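March 14, 2023
Workroom diary, Brostness Institute, Celen building

The table in the east workroom was set out this morning in accordance with the plan agreed in November. The black tabletop was wiped down before anything was placed on it. Office supplies and cups from the adjoining room are no longer to be left there overnight, and a notice to that effect has been posted by the door.

The white tray has been given the middle of the table. The cups stand inside it toward the corners, with the taller one at the back left and the shorter open ones at the front. The marker on the front wall of the tray is to remain uncovered at all times. The pale panel with its four markers lies directly behind. 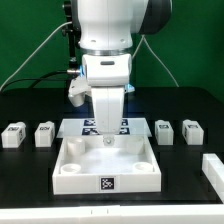 Storage was the second matter of the day. The Skyrme cabinet holds two shelves of white parts, and the upper shelf has been in poor order for some months. Parts of the same kind were found in different boxes, and several boxes bore labels from an earlier inventory. The old labels were removed. Each box will now carry one label on the short side, facing outward, and the inventory sheet will be kept inside the cabinet door.

The white pieces with the rounded tops are to be stored upright. Their printed markers should not rub against one another, and sheets of soft paper have been ordered from Gutier for this purpose. Staff are asked to handle the pieces by the sides of the base and to keep fingers off the printed squares.
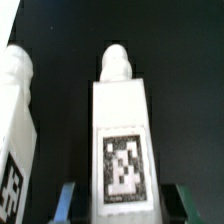 The order to Gutier also includes 2,000 blank labels, delivered in nine packs. This quantity should serve both workrooms through the end of the year. The delivery note is to be signed at the front desk and filed with the inventory sheet.

The lower shelf was not reached today. It will be taken up at the next session, together with the drawer of spare cables. The workroom was locked at the usual hour and the key returned to the front desk.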